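Work Community Help > Food Service and Hospitality > Staffing and Scheduling

Robot arm going into our serving kitchen, what happens to the morning attendants?

Posted by Shayne Fairweather
March 28, 2021

I supervise the breakfast and break service at Mokley. We have one serving kitchen for the whole building and feed up to 400 people on a full day, most of them grab and go. The company signed with Fivetti for an arm that will handle the island: filling bowls, setting out glasses, pouring juice. They have been running it through a rendered version of a kitchen first and sent me pictures from that. The stools, tile and cabinets aren't ours but the tasks are the ones on our list.

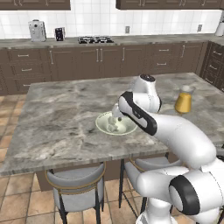

Simulated run, arm over the bowl on the island.

My two morning attendants have seen these and are asking me what it means for their hours. The quote says the arm "replaces 32 labor hours per week." My manager read that as cutting one position. I read the task list and I don't see it. Nothing on there about restocking, wiping down, allergy requests, the dishwasher, or somebody dropping a tray.

So what I want to know from anyone who has one of these in a small kitchen:

What did your people end up doing once it was running?
Did you change job titles or pay?
Who deals with it when it stops?

I have to give my manager a staffing plan before July. I would like it to be based on something other than the quote.

3 replies

Chinyere Iyamu
Marked as helpful by the original poster

We put one in at Ostrowski, in the staff cafe on the second floor. Different supplier, similar idea. I ran the schedule through the whole changeover.

The hours number on your quote is probably a count of how long the listed tasks take a person. Ours was worked out that way. The trouble is that a person does those tasks in between other things. My attendants would set out glasses while the coffee brewed and answer somebody's question at the same time. When the arm took over the glasses, the coffee and the question were still there. We got some time back, but it came in pieces of a few minutes and you can't send someone home for a few minutes.

What changed for the people was mostly the start of the shift. They used to come in and start serving. Now they come in and set up for the arm: everything goes where it expects it, the path gets cleared, and somebody runs the check routine before the doors open. One of my attendants liked this and got good at it. The other one hated it and moved to the evening catering crew, and I don't think I handled that well. I told them both after it was decided. You at least have pictures to sit down with, so use them.
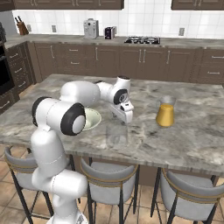

Pouring is where I would slow down and ask questions before you sign off on a staffing number. It was the job our supplier was most sure of, and it was the one that kept an attendant standing nearby the longest. Go through your second picture with your crew. The fingers are right above the rim of a clear glass, and the pitcher of juice is off to the right with open counter on every side. Ask them how often your island looks like that at the busy part of the morning. Mine had phones, badges, a tray of muffins and people's elbows on it. Three stools along the front would be three people leaning in. We ended up taking the seats away from the side the arm works on, and that was a real loss, because that was where the early shift sat and talked to the attendants. I still get complaints.

On pay, yes. We wrote a new title, service attendant with equipment duties, and it came with a raise. It took a while to get through HR. Start that now if you want it by summer, and don't let the extra duties begin before the title does. People will do the work for free for months and then be angry, and they'll be right.

When it stops, an attendant stops the service on that side, presses the reset, and if that doesn't clear it they call the supplier and serve by hand. So you need someone on shift who still knows how to run the island by hand at full speed. I would put that sentence in your plan as written. We schedule one by-hand morning every month for practice — it sounds silly but new hires need it.

We did not cut a position. We did not replace the one who moved until later, and those were a hard few weeks.

gultel_user
We have a Gultel dispenser and it's fine. Never had to change anybody's hours. It isn't an arm though, just cups.

Shayne Fairweather
Original poster

Thank you Chinyere. I hadn't thought about the seats at all. Ours has people at it from the minute we open and the attendants know most of them by name.

I went back to Fivetti and asked how they got to 32. It was task times added up, same as you said. I asked for a list of what has to be in place before the arm can start each task and they are putting that together. I'm going to sit down with both attendants once I have it and have them mark which of those things they would be the ones doing — then I'll write the plan from that.

Do you have the wording of that job title posting? Even just the duties part would help.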